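3.2 Handling of fringed and ruffled textiles

Flat items such as pillowcases and tea towels can be folded from their corners, since the corners are easy to find and stay in place once held. Fringed items are harder to treat in this way. The edge is made up of many loose strands, and the true corner of the cloth lies somewhere behind them. In the household survey carried out in Nikbridge in February, 35 of the 300 items sorted had a frayed, ruffled or fringed edge on at least one side. These items took longer to fold than plain ones of similar size, and 16 of them were set aside unfolded at the first attempt.

Following Georgiev, we separate the body of the cloth from its border. The body is the smoother part, which hangs under its own weight and shows the direction of the sag. The border is the textured part, which tends to stand away from the body and hides its outline. Holding the item up by two points low on the body leaves the border free along the top and sides (Figure 5). The sag between the two holding points then gives a first estimate of the width available for folding.

Labels and stray threads were recorded separately. Either may project from the border, and the two are easily confused when small and dark against white cloth. Under the Drelleck scheme both are entered as "projection, unclassified" until the item has been laid flat.

Figure 5. White textile with frayed, ruffled edges, held up at its lower left and lower right. The smoother panel sags between the two holding points.

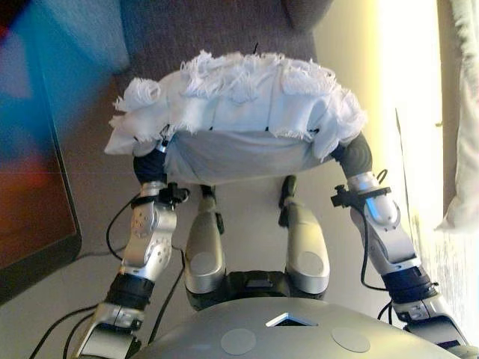
3.3 Laying flat and first fold

Each item was lowered on to the table with the body downwards and the border spread outwards by hand. The first fold was then made along the longer side of the body, ignoring the fringe.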